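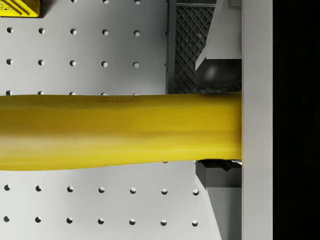 Johanna Schwaiger wrote in after the last issue to say that finishing second used to mean something in this league, and that a team with the better record over a whole season shouldn't have to win two more games to go up. Several other readers made the same point in fewer words. The new promotion playoff has been the main subject in the mailbag since it was announced, so most of this issue's soccer pages are given over to how it will work.

The league has 19 clubs this season. The champion goes up automatically, as before. The second promotion place, which has always gone to the runner-up, will now be decided by a playoff among the teams that finish second through fifth. Second plays fifth and third plays fourth, both as single games at the home of the higher-placed team. The winners meet in the final at Ostrowski Park.

Romico are third with four games left. Under the old rules they would have been nearly out of it, as Avero are seven points ahead of them in second and have an easier run of games. Under the new rules Romico need only stay in the top four to be sure of a home game, and they can drop to fifth and still take part.

Head coach Pentti Peltonen was asked after the Traveo game if he liked the change. He said he would have voted against it last summer and would do so again, but that his players had trained better in the past three weeks than at any time since the fall. He does not plan to rest anyone before the playoff. Midfielder Niilo Aaltonen is one yellow card away from a suspension and will play regardless.

The disciplinary rules are worth reading closely. Yellow cards picked up in the regular season are wiped before the playoff starts. Suspensions already earned are not. A player who reaches his limit in the last regular game will therefore sit out the semifinal, and a player sent off in that game will miss at least the semifinal and possibly the final.

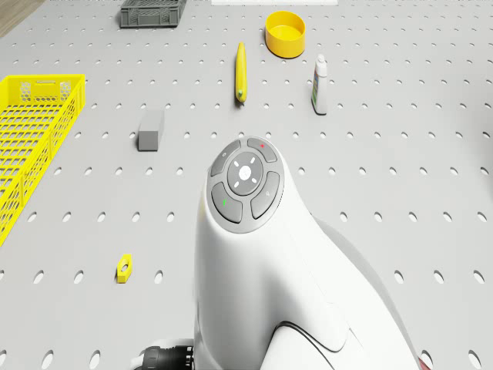
What happens if a playoff game is tied after 90 minutes?

The teams play two full periods of extra time, and if they are still level it goes to penalty kicks. League position does not count as a tiebreaker at any stage.

That last part was argued over. The first draft of the rules gave the higher-placed team the win if the score was level after extra time, which is how a couple of neighboring leagues do it. Avero supported that version. It was dropped because the clubs in the middle of the table thought it would lead visiting teams to sit back early and gamble late. Dariusz Głowacki, the Avero captain, has said he finds the final version unfair to whoever finishes second, and he would presumably say the same if his team were in fifth.

Home advantage may not be worth much anyway. Romico have won more away than at home this season, mainly because of the state of their own field. The end near the parking lot was cut up badly in the winter and has not recovered. Ramiro Barrios, who has started every game in goal, has asked to defend the other end in the first half whenever the coin toss goes Romico's way. In the home game against Traveo it did not, and the first goal came from a back pass that stopped short in front of him. Romico came back to win 3-2.

The crowd for that game was 409, the best of the season. Visiting supporters made up a good share of it. Semifinal tickets will be sold in advance only, and there will be no sales at the gate on the day. The away team gets 300 tickets for each semifinal. Any that are not taken up go back to the home club two days before the game.

For the final at Ostrowski Park the two clubs will get equal blocks, with the north stand going to the team that finished higher. Prices have not been set. The league has said only that they will not be more than for a regular game, with the usual reduction for students and anyone over 65. Season tickets do not cover the playoff at any club.

Season ticket holders at Romico can reserve their usual seat for a home semifinal until Fri 5 May. After that the seat goes on general sale. By the start of this week 113 holders had done so. Reservations cost nothing and will be canceled if Romico end up playing away. The form is at the club office and at the window by the main entrance on game days. 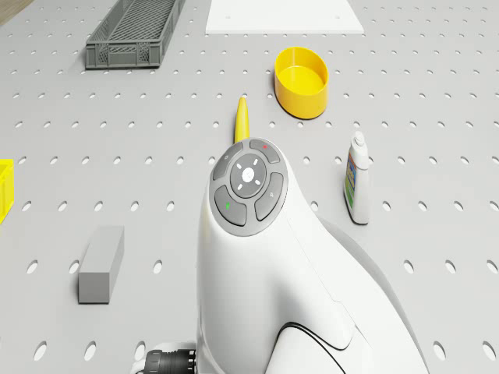

Gray control pad, with four buttons in a ring around the center one.

The four remaining Romico games are away at Avero, home to the bottom two, and away at Traveo on the last day. Kickoff times on the last day will be the same at all grounds. One club will be without a game, as happens every round with an odd number in the league, and this time it is Avero. They will finish a week before everyone else and could have a longer rest before the semifinal than their opponents.

The league will look at the format again in June, when the clubs meet to settle next season's rules. A proposal to play the semifinals over two legs is already on the list. Letters on that, or on anything else in these pages, should reach us before the next issue closes and should include a name and town.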